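Lista de distribución: mantenimiento-celdas
Asunto: Re: Celda Plato: holgura en la pinza y revisión de la cámara de muñeca
Enviado: jueves, 16:40

Estimados miembros de la lista:

En respuesta a la consulta remitida esta mañana por la sede de Simões, la unidad de mantenimiento de Nondirska comunica el procedimiento aplicado a la celda Plato durante la última parada programada. Se reproduce a continuación el mensaje original.

> Estimados colegas:
>
> Desde la última sustitución de dedos observamos que la pinza de nuestra celda
> no cierra siempre en la misma posición. La desviación aparece en las tareas de
> apertura de cajones y no en las de puertas. El contador marca 2.873 ciclos
> desde el cambio. Hemos repetido la puesta a cero en dos ocasiones sin mejora.
>
> Rogamos nos indiquen si han tenido un caso similar, en qué orden realizan
> el ajuste y si consideran necesario recalibrar también la cámara.
>
> Reciban un cordial saludo.

El comportamiento descrito coincide con el registrado en nuestra celda a los 3.779 ciclos. En nuestro caso el origen no estaba en la puesta a cero, sino en el par de apriete de los tornillos de la articulación del dedo derecho, que habían cedido de forma desigual. La repetición de la puesta a cero en esas condiciones traslada el error a la tabla de posiciones y dificulta el diagnóstico posterior, por lo que se recomienda restaurar la tabla anterior antes de continuar.

El orden seguido fue el siguiente. Con el brazo en posición de servicio y la alimentación de la pinza desconectada, se retiraron ambos dedos y se limpiaron los asientos. Se montó primero el dedo estrecho y después el de cara plana, con apriete alterno y en dos pasadas. Una vez restablecida la alimentación, se ejecutó la rutina de cierre lento y se anotó la lectura del codificador, que quedó en 520. Solo entonces se efectuó la puesta a cero.

La comprobación de la cámara de muñeca se realizó con la pinza abierta y el brazo orientado hacia el mobiliario de trabajo. Para dar por válida la vista se exige que ambos dedos sean visibles y que los tiradores del armario gris queden libres de obstrucción.
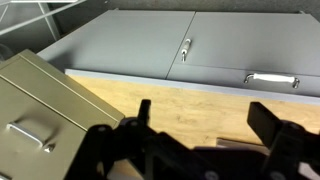
Celda Plato, vista de la cámara de muñeca con la pinza abierta ante el armario gris.

Se utilizan como referencia los dos tiradores de empuñadura blanca, el vertical de la puerta y el horizontal del frente de cajón. El archivador verde oliva no interviene en la calibración, si bien conviene no desplazarlo entre comprobaciones, dado que figura en el mapa de colisiones de la celda.

En cuanto a la última pregunta, la recalibración de la cámara no es obligatoria cuando únicamente se han desmontado los dedos. Sí lo es si se ha aflojado el soporte o se ha sustituido el cable Bandbridge, cuyo nuevo trazado puede tensar el conjunto en los giros amplios.

Tras la intervención, la celda ha completado 969 ciclos sin que se haya repetido la desviación. La próxima revisión de apriete está prevista para diciembre. Se ruega a la sede de Simões que remita a esta lista la lectura del codificador anterior y posterior al ajuste, así como la versión de la tabla de posiciones restaurada.

Atentamente,

Unidad de Mantenimiento de Celdas
Nondirska

_______________________________________________
Para modificar su suscripción, diríjase a la administración de la lista.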